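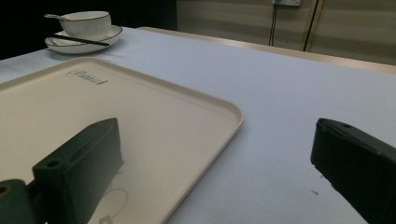

Photo: Wafula Kariuki / Avcombe

Speaker notes, "Show It, Don't Code It"
January 26, 2023

Slide 1. Leave the tray up while people find seats. Say hi, say my name, thank Avcombe for the room. Then straight in: who here has ever taught a kid to set a table? Hands up! Did you write out joint angles for them? (Wait for the laugh. If there's no laugh, keep moving.)

Slide 2. What we do at Duvley is show the task by hand. You hold the gripper, you do the thing, and the camera on the tool records what the tool would see. I started out on remote control, driving an arm from across the room with a headset on, and I was terrible at it. One demo took me 2 minutes. With the tool in my hand it's more like just doing chores, and I love it.

Slide 3. Numbers, quick. The Xenos set has 1,733 demos of tabletop tasks. Say it slowly, people write this one down. The first batch was only 100, and we threw out the ones where my elbow did something no arm can do (do the elbow move here).

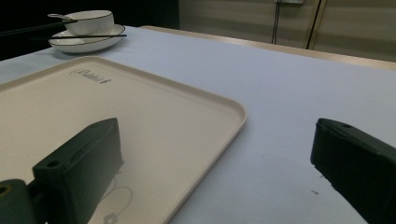 Slide 4: Left finger over the tray, bowl and chopsticks farther back.

Point at the gap between the fingers. Ask the room: what would you do next? You'll get three different answers, and that's the whole problem with demos! People don't agree, and the policy learns a mushy average of all of us. Wafula's fix was to have each person do 70 in a row before swapping out. Boring, sure, but the data got so much cleaner.

Slide 5. Remote control still has its place, so be fair to it. With Vono you're driving the real arm, so you can't record a motion it can't make. Big plus. It's slow and you can't feel a thing, though.

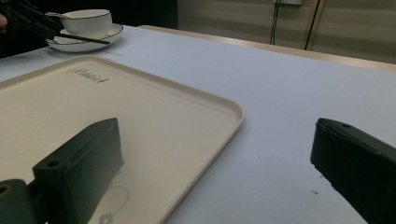
Also mention lighting, I always forget. We kept ours dim on purpose for part of the set, and I want somebody to ask me about that in Q&A.

Slide 6. Demo video, sound OFF. If it won't play, skip to the April plans and take questions early.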